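Walk Firkley Without a Car: We Need Households for a Street Study

Do you live in Firkley, or within an easy bike ride of it? Would you be up for leaving the car at home (or already do)? Then we would love to hear from you!

We are a small group of planners and neighbors looking at how people get around the new apartments on Govindasamy Street. The buildings went up with far fewer parking spaces than the old rules asked for, and everyone in town has an opinion about it. What we don't have is a good record of ordinary trips: the school run, the late shift, the big grocery shop, the visit to Grandma across the river.

That's where you come in. We want two kinds of households, those with a car and those without, and we are just as keen on the grumblers as the fans. If the number 2 bus makes you want to scream, please sign up!

What you'd do:

Keep a simple travel diary through April. A line or two a day is plenty, on paper or by email.

Join one evening chat at the Brano Rooms, with soup and bread. Kids are very welcome and there's a play corner.

Walk one route with us and point out whatever bugs you, from missing curb ramps to that endless light at Jemier Avenue.

Each household that finishes the diary gets a $361 thank-you payment, and we cover bus fare to the evening chat.

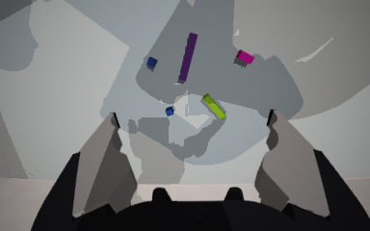

2 min read

You need to be 18 or over to sign up, but the diary can cover everyone at home. Renters, owners, people in shared houses, people who moved in last week: all fine. We have interpreters for the evening chat, so tell us which language suits you. Names stay out of the report, and you'll get a copy before it goes to the city.

To join, send a short note with your street and how you usually get around to Aleksandra Ziółkowski, Firkley Street Study, PO Box 1589, or drop it in the box by the Brano Rooms front desk. Notes should reach us by March 2, 2020. Aleksandra reads every one and will write back either way.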